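Box packing, week 2

Our robotics club has taken on a packing task for the Plovo student challenge this term. The robot has to learn from people doing the job first, so each of us records at home with a pair of hand-held grippers. My share is 500 runs out of the team's 3000, due by the end of November.

I do mine on the bed, with snack packets and a cardboard box. Soft packets are harder than I expected – if you squeeze near the middle they slide off the blue pads, so I go for the sealed edge and close slowly.
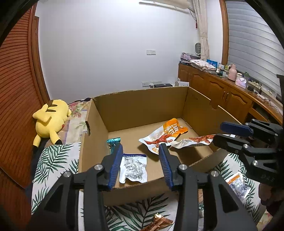
What I'm changing

Shorter runs, 5 packets at most. The shiny ones get a session of their own in the evening. I also need to stop resting my wrist on the side of the box, as it shifts on the sheet.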